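Ulteo Two-Arm Recording Bench

Made by Prullelo. Bench, arms, cameras and recording software supplied together.

If you have ever tried to gather a decent set of examples for a learning system, you will know that the clever part comes much later, and that most of your days go on cables, clamps and wondering which of yesterday's recordings had the wrong camera switched on. We spent a good long while in that position ourselves before we built the Ulteo bench, and we would like to spare you a little of it.

The bench comes as a white table with two arms at the back, a two-finger gripper on each, and mounts for the cameras. You guide the arms through a job, the software records every joint and every view on one clock, and at the end of the day you have episodes you can train on, all named and sorted the same way. Kitchen and bar work has become a favourite with our customers (it is with us too!), as the things involved are cheap, easy to replace and pleasingly awkward to handle.
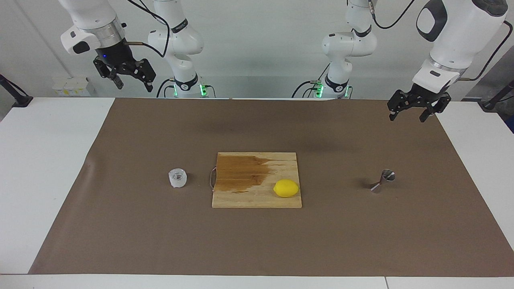
Both arms over a bar set: glass cup, cutting board with lemon, and jigger.

What comes with it

Two arms with grippers, fitted and tested
Table with covered cable run
Fixed camera mount and head-height camera mount
Recording computer with Ciltico software installed
One roll of brown paper for covering the work area
Printed set-up guide and a year of help by telephone or email

About the recording software

Ciltico is the program we use every day in our own workshop, and we have tried to keep it plain. You give the task a name, write a sentence saying what the arms are meant to do, and press the pedal to start. Press it again to stop. You can mark an episode as good, poor or spoiled straight away, while it is fresh in your mind, and spoiled ones are kept in a folder of their own in case you want them later (we have been glad of ours more than once). The computer holds 2,000 episodes of ordinary length before you need to move anything off it, and copying to your own storage can be left to run overnight.

Choosing and changing the work surface

A plain covering is worth more than people expect, and we are always being asked what to use. Brown paper from the roll is our own choice for most jobs. It gives the cameras an even colour behind the objects, it doesn't glare under strong lights, and you can throw it away when it gets grubby. Drinks and food tasks are hard on any surface, and a wooden board like the one under the lemon, with its big dark brown stain and a few crumbs on the covering beside it, is a fair picture of the state things get into. Do let some of that into your recordings. A system that has only ever met spotless boards may be thrown by the first dirty one, so we suggest changing the covering on a regular schedule and swapping boards between sessions, with the fresh and the well-used both getting their turn.

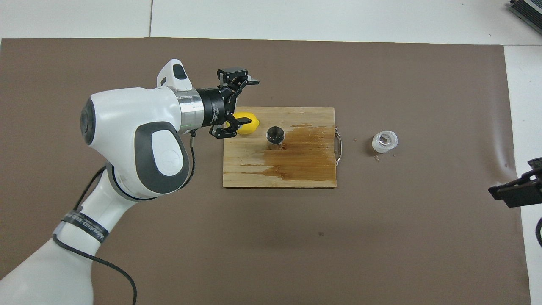 Camera views are set up from the mounts supplied, and you can run the fixed view and the head-height view side by side or pick just one. We'd gently steer you towards keeping both. From the side you get the whole layout and both arms at once, whereas the closer view is where you can judge fine positions, such as how near the lower finger has come to the lemon and how much of the fruit it hides. Each view is saved as its own file, so you can drop one later without touching the other.

How many episodes will I need?

It depends on the job, as you'd imagine. For a single short task with the objects in similar places, we tell new customers to record 64 good episodes, train on those and see how they get on before recording any more. If you are moving the objects about freely, plan for 100 to begin with.

Optional extras

Overgaard side clamps, for fixing additional cameras to the table edge
Second pedal, for marking episodes without leaving your seat
Spare gripper fingers, sold in pairs
Paper rolls, sold singly

Delivery and fitting

The bench arrives in 2 crates and needs a level floor and an ordinary wall socket. Our fitters will put it together, line up the cameras and stay while you record your first few episodes. Please measure your doorways before you order, and do ring us if you're unsure about the stairs.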